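# Two arms, one planner, some doubts

Liesl Sutter asked me to put up a page on Surnness, the planner we run on the two-arm chess table in Zerkberg. The sales line is that it "understands the board". I have my doubts, and I've read the code. 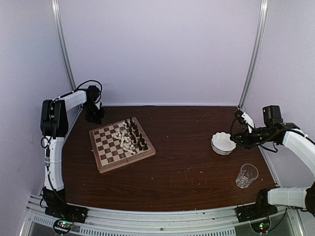

Cream pieces in a heap, black ones upright.
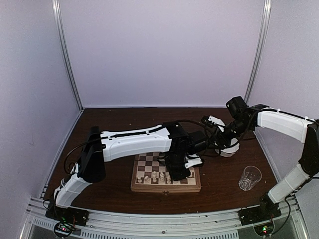
A cream rank at the near edge, and both grippers close together over the far side.

Surnness plans each arm on its own, then checks the two paths against each other every 18 steps. Between checks it hopes. Engelbert Koller wants that cut to 9, and I'd like to see his timings before I agree.

Perception worries me more. The piece finder gives one confidence score for the whole board, so a toppled pawn and a standing one can end up sharing it. We log the score anyway, and people quote it in meetings.

Version 2 is promised for February. The release note says "improved grasp choice" and gives no test to go with it. I've asked for one.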